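Ticket 141 – Tilteo hand-held gripper, pad comparison
Status: Open

The blue pads were submitted for comparison with the Hirkov set on soft fabric. The operator reports uneven closing at a travel setting of 70.

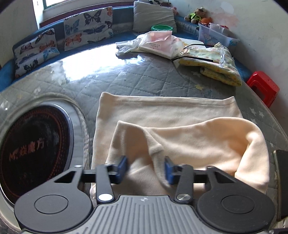
Blue pads, cream fleece, fold held between the fingers.

Firmware was reinstalled on 8th April and the travel limits were reset – the fault remains. The long-sleeved garment has been added to the test list.

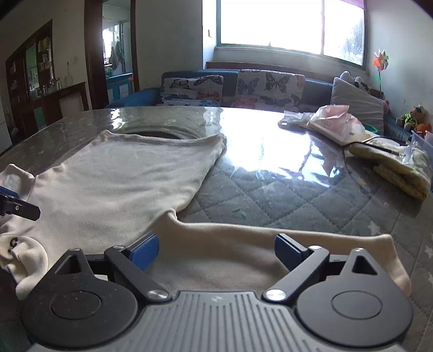
Hidayah Jugah: Please repeat the comparison at 19 before any pads are replaced. The Hirkov set requires the same limits.

Assigned to Furnport bench support.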